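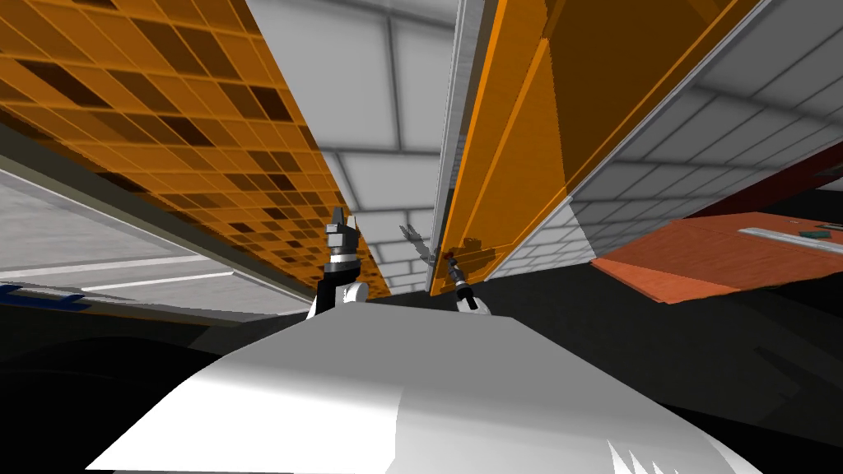 **gravelpie** wrote:

How long should I let sourdough sit in the fridge before baking it? The recipe I have just says "overnight" and my overnights are all over the place.

**Flulier** wrote:

Twelve hours is a good starting point, and most doughs are fine up to a full day if your fridge runs cold.

**gravelpie** wrote:

OK cool. Mine went in Wednesday at supper and I forgot it until the next night. It spread out like a pancake when I tipped it out :( Using 570 grams of flour, Kozłowski bread flour from the Polish store, and 10 grams of salt.

**mossy_oven** wrote:

A pancake after one day in the fridge sounds to me like it was overproofed before it ever went in. How warm is your kitchen? Mine hits 78 in June and I have to cut the counter time way down or I get soup.

**Flulier** wrote:

I'd look at the water first. How much are you using? That flour is on the soft side in my experience and it can't take as much as the stuff I grew up with.

**gravelpie** wrote:

Kitchen's probably close to that too, we don't run the AC till we can't stand it. Water is 78% so... let me do the math... 445 grams?

**mossy_oven** wrote:

See, I don't think that's crazy wet. I go higher than that all the time. It's the heat!

**Flulier** wrote:

You've also been baking for years, mossy. For somebody starting out I'd drop it to 400 and see what happens. You can always add more next time.

**mossy_oven** wrote:

Fair, but then if it works you won't know if it was the water or the timing. Change one thing! I'd leave the water alone and put the dough in the fridge an hour sooner.

**crumbsinthecar** wrote:

Butting in to say I had the same trouble until I got a Vokus fridge thermometer and found out my fridge was at 46. The dough was rising in there all night long. I moved it to the back of the bottom shelf and turned the dial down, way better loaves since.

**gravelpie** wrote:

Huh, I've never checked mine. Will stick a thermometer in tonight. Gonna try mossy's way first (sorry Flulier) and if it's still flat I'll cut the water.

**Flulier** wrote:

No hard feelings lol. Slice up the pancake for croutons, 300 degrees till they're crunchy.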